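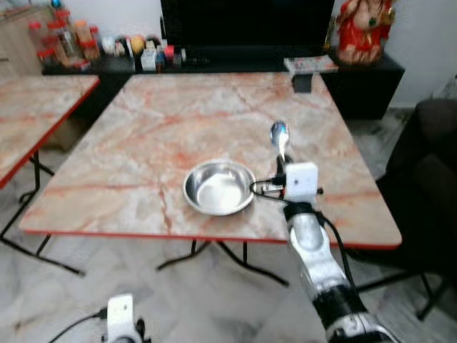

Steel bowl on the marble-patterned table, a spoon held beside it.

Caring for stainless steel in a hard water kitchen

When we moved to Nirudthorpe I did not know what hard water was. In Zarnden, where I lived before, I washed the pots, left them on the rack, and they were clean. In the new apartment everything had white spots after the first week, and the bottom of the kettle looked like old plaster. I bought three different cleaners and two of them are still under the sink. These notes are what I do now.

Everyday washing

Wash steel bowls with warm water, a little dish soap and a soft sponge. Go around the rim with your fingers, the grease stays there longer than you think. Rinse well, and then dry at once with a cotton towel. The drying is the main part of the work. White spots are the minerals which stay behind when the drops dry by themselves, so a bowl left on the rack overnight will have spots in the morning – even if you washed it perfectly.

I keep one thin towel only for steel. The thick ones leave lint. Don't use fabric softener when you wash this towel, or it will push the water around and not take it in.

White spots that are already there

Mix one part white vinegar with three parts water. Wipe it on, wait five minutes, wipe again, rinse. For a kettle, fill it halfway with the same mix, bring it to a boil, turn it off and leave it until it is cool. Mine needed this two times. Open the window, the smell is strong.

Never mix vinegar with bleach, and don't use one soon after the other in the same pot.

Rainbow color

Sometimes the inside of a pan becomes blue and yellow, like oil on a wet street. It comes from high heat and the food is still fine. Vinegar takes it away too. I was afraid of this color for a long time and threw away one good pan, which I regret.

Burned food

Cover the burned part with water, add two spoons of baking soda and simmer it for 16 minutes or so. Let it cool before you touch it. Then push with a wooden spatula. What doesn't come off, I leave under wet baking soda until evening and try again. Please no steel wool on a polished surface! The scratches stay forever, and the next food holds onto them.

If you must use a powder cleaner, rub in the direction of the lines in the metal. On a mirror finish there are no lines, so use only paste and a soft cloth.

Salt

Put salt in the water when it already boils, and stir. Salt that lies on the bottom of a cold pot can make very small holes. I have one pot with these holes, an Aksoy from my first kitchen, and I still make soup in it. Also don't keep pickles or salted fish in steel bowls for days. Glass is better for this.

Spoons and forks

Don't soak them overnight together with the knives. The knife steel is often a different kind, and sometimes the rust from it goes over to the spoons as little brown dots. Baking soda with a few drops of water removes the dots if they are new.

In the dishwasher, mix spoons and forks in the basket so that the spoons don't lie inside each other. Take them out when the program is finished and dry the ones that are wet. The program on our Numside is long, so I start it after dinner and open the door before bed.

Storing

Bowls can go one inside another, but put a paper towel between them if they are shiny. Lids I keep standing, in an old file holder from the office.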